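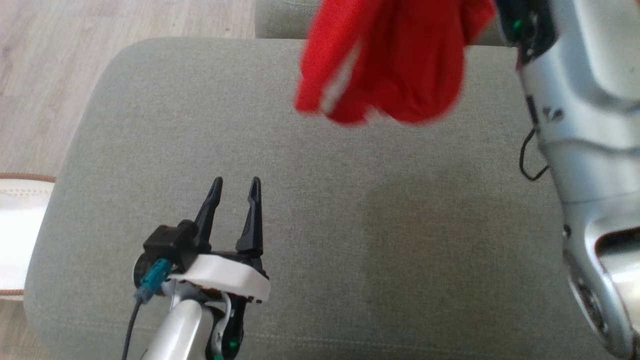
About Ranulik

Ranulik is a laundry and folding service for households, sports clubs and small guest houses. We wash, dry, fold and return clothes, bedding and kit, usually within 24 hours of collection.

The business was started by Saadet Keskin, who had spent eight years running the linen room of a hotel. She began by taking in shirts from neighbours and folding them in her own front room. Prys Kneath joined a year later to look after collections and deliveries. He still drives the morning round.

What we take in

Everyday clothing, towels, bed linen, curtains without linings, and team kit of all kinds. We do not take leather, wedding dresses or anything marked dry clean only. If you are not sure, leave the item out of the bag and ask the driver.

Team kit

Sports clubs make up a large part of our work. We wash for 54 teams, most of them basketball and five-a-side. Shirts are turned inside out before washing so that the numbers and lettering last longer, and they are dried on a low setting.

Every jersey is folded by the same method. It is laid on a flat, padded surface with the front facing down, the sides are brought in to the middle, and the hem is taken up to the collar. It is then turned over so that the print is on top. Mesh fabric slides about more than cotton does, so we prefer an upholstered surface to a bare table. Different sizes are kept in separate piles.
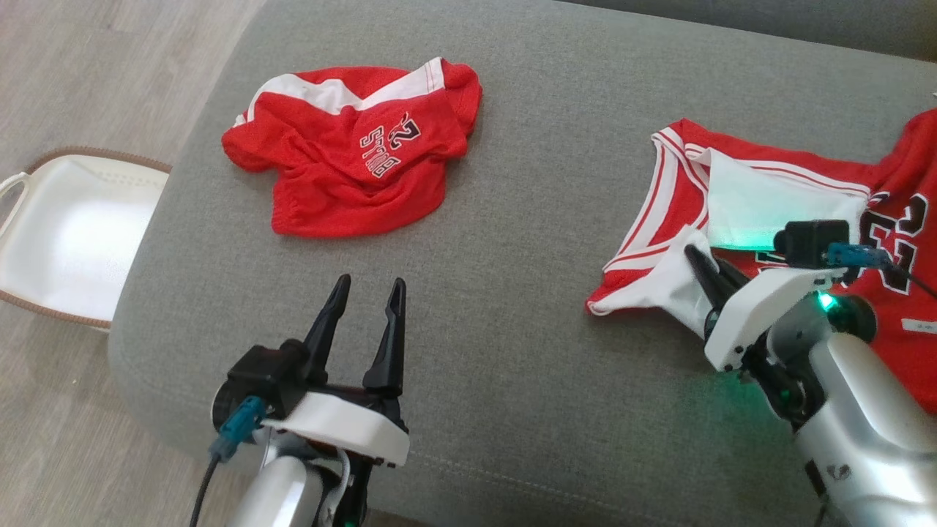

Red jerseys with white trim, to be folded.

Clubs can have their kit returned by size or by number. Please tell us which when you book. Odd socks are kept for three months.

Home visits

Customers on our Seol plan can have the folding done at home. We work wherever there is a clean flat surface, such as a bed, a footstool or the seat of a sofa, and put the finished piles where you want them. A visit lasts up to three hours.

Where we work

Collections cover Pisow and Lornura. The counter in Pisow is open every weekday from 8 until five. We close for the last week of December and reopen in the new year.

To book a first collection, call in at the counter or leave a message with Prys.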